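Tabletops and Worn Surfaces: Photos from the Clistden Workshop

The Clistden workshop takes in used tables, cleans them, repairs what needs repair and sells them on or returns them to their owners. This page collects pictures of tabletops, along with notes on the wood and the finish. It is meant for people who are thinking of bringing in a table and want to know what to expect, and for anyone who has one of our tables at home and is wondering how to look after it.

The notes were put together in December by Zinash Ayele and Darragh Ó Briain. Rozália Hegedűs checked the parts on finishing.

Before the pictures, a few general points.

Most of the tables we see are pine, ash, oak or birch. Owners often don't know which, and we can't always tell from a phone call. Bring the table in, or bring a loose leaf if it has one. The underside usually tells us more than the top, where years of polish and sunlight have changed the color.

Pale tops come in more often than dark ones. They show ink and coffee right away, and people tend to bring them in sooner. A dark top can carry the same marks for years before anyone decides to do something.

We sand by hand wherever we can. A machine is faster on a big top, but it is easy to go through the edge veneer or leave swirls that only show up once the oil is on. Hand sanding with the grain on a kitchen table takes Tolera Gudeta almost 4 hours, including the edges. Legs are extra time and are priced separately.

Finishes we use: hard wax oil for kitchen and dining tables, a water-based matte lacquer for desks and craft tables, and plain soap finish if the owner asks for it. Soap finish keeps light wood light, but it has to be redone at home every few months. We explain how at pickup and give you a printed sheet.

Drying time is 2 days for the oil and one for the lacquer. Please don't put a tablecloth on an oiled top for the first couple of weeks. Felt pads are fine. Rubber feet on lamps and small appliances can leave marks that go below the finish, and those have to be sanded out.

We don't strip painted tops with unknown old paint. Mebrat Wolde can give you the number of a shop that does.

The gallery

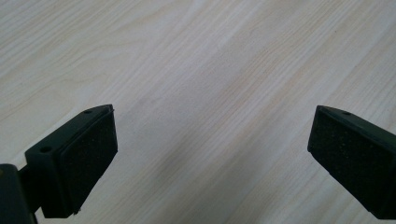
Light wood, close up. Grain is the first thing we look at when someone asks for a pale finish, as an oil that suits one board can turn the next one yellow. On this top the lines are long and fine and run on a diagonal, with bands of beige and pinkish tan between the whiter stripes. Color like that is easy to lose under a tinted product, and Rozália would go with a clear matte finish and nothing else. Owners sometimes ask us to even out the streaks with a white stain. We will do it, but try a sample on the underside first and look at it in daylight.

Care for light tops at home: wipe with a damp cloth, dry with another one, and keep going with the grain. No scouring pads. Pencil comes off with an ordinary white eraser. For ink, call us before you try anything stronger than soap and water.

Prices and drop-off

Small tops start at 60, and that covers cleaning, one round of sanding and one finish. Larger tables are quoted after we have seen them. Drop-off is at the side door on the Kosa end of the building, mornings until 11. Take the drawers out and remove the leaves before you load the table, and tape any loose screws in a bag to the underside.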